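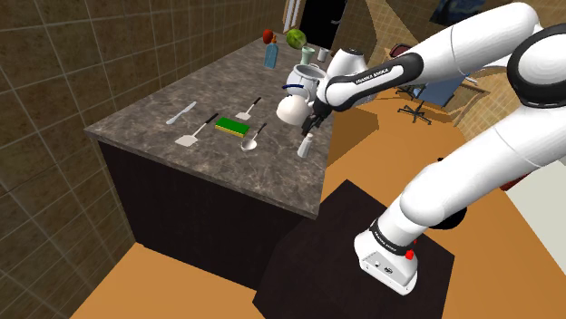 1 April 2022, pantry automation, Gaillard building

Spent most of the morning with the kitchen people and very little of it at my own desk, and I think that was the right way round. The plan from Osance is still that the arm takes over the tea and coffee round by July, kettle first, then clearing the counter, and everyone upstairs talks about it as if it were a new dishwasher. Down here it is somebody's job, so I wanted to hear it from them before we fix the task list.

Dong-geon Ko has done the early shift for 8 years and he was very generous with his time (and his biscuits). He fills and carries the kettle 18 times on a normal day, more when there are visitors, and his wrist is bad enough that he would happily never lift it again. What he does not want to lose is the pouring! That is when people stop and talk to him, and he hears who is off sick and which meeting has been moved. I hadn't written that down anywhere in my notes for Fluvach, and I have now.

So, for the simulated kitchen: kettle by the top handle, approach from above, set it down again, and leave the pouring to a person. Diarmuid Coughlan ran 369 trials overnight with the old grasp settings and wants to go to 600 before we touch anything. Fine by me. I'd like the teapot standing close behind the kettle for a good share of them, as theirs always is, and the ladle and the spatulas left lying about as well, as people do leave them.

Still open: who is allowed to stop the arm, and who gets called when it stops by itself. Dong-geon assumed it would be him. Nobody has offered him the training or the pay grade, and I said I would raise both with Osance on the next call.

Diarmuid to send me the failed grasps, sorted by kettle position. I owe the kitchen a packet of biscuits.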